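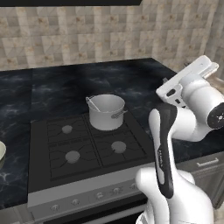
The operator at Wultthorpe said she had pressed stop and the arm kept going, and could someone please tell her which of the two was broken, the button or the arm. Neither, as it happened. Her report runs to four lines. Keep it in mind, we come back to it in 6.3.

# Chapter 6. Stops That Don't Stop

*Before you start: Chapter 4 (joint limits), and the part of Chapter 5 on message queues. Skip the queue material and 6.3 will make no sense.*

## 6.1 The Cedar fault

Cedar was a kitchen task project. Stove, counter, pot, one arm. Everything was tried in simulation first, then moved to the test kitchen at Wultthorpe. The task was dull on purpose – reach the pot, close on the handle, lift, set down on the counter. In simulation the stop command worked every time. 500 runs, no complaints.

Then the real kitchen. Operator hits the soft stop on the screen. Arm finishes its reach, 900 ms late, and the fingers come down on the rim of the pot. Pot tips. Water only, nobody burned. The burner was off, by house rule, and that rule is the one part of the setup that did its job.

Logged as "operator error". Wrong, and it stayed wrong in the log until March.

## 6.2 What was checked, in order

- The button. Fine.
- The brakes. Fine. Tested twice, becuase the first sheet got lost.
- The hardware emergency stop. Fine, but not pressed. The operator used the screen, as trained.
- The network cable. Replaced anyway. No change.
- The planner, a package called Plirby. Nobody looked for 17 days.

Plirby sent motion in chunks. A stop message joined the back of the line and waited its turn like any other message. In simulation the line was nearly always empty, so the wait was too short to see. On the real arm the line filled up whenever the camera software was busy.

Note the order. Cheap parts first, code last. Common habit – and here it cost more than two weeks.

## 6.3 Soft stop and hard stop

**Soft stop:** a request, sent through software. The arm slows down under control if the software is listening.

**Hard stop:** power to the motors is cut and the brakes close. Does not ask the planner anything.

A soft stop is handy. It is not a safety device and should never be labeled as one. On the Cedar screen it was a big red square with STOP on it. The operator had every reason to trust it.

Back to her report. Line three says the arm "seemed to be thinking about it". Read that again after the section on queues. She had described the fault correctly on the first day.

The Portela line, covered in 6.5, had the same fault with a heavier arm and a worse ending. Log entry 1799 is reprinted there in full, spelling and all.

## 6.4 Timing a stop

You will need the timing sheet from the back of the book and a partner. Start with the simulated kitchen. Pot on the back burner, gripper empty, slow speed. Send the stop halfway through the reach and write down two times: when the message left, and when the last joint quit moving. Then load the queue and do it agian.

Use the same clock for both times. Cedar used two, and they disagreed.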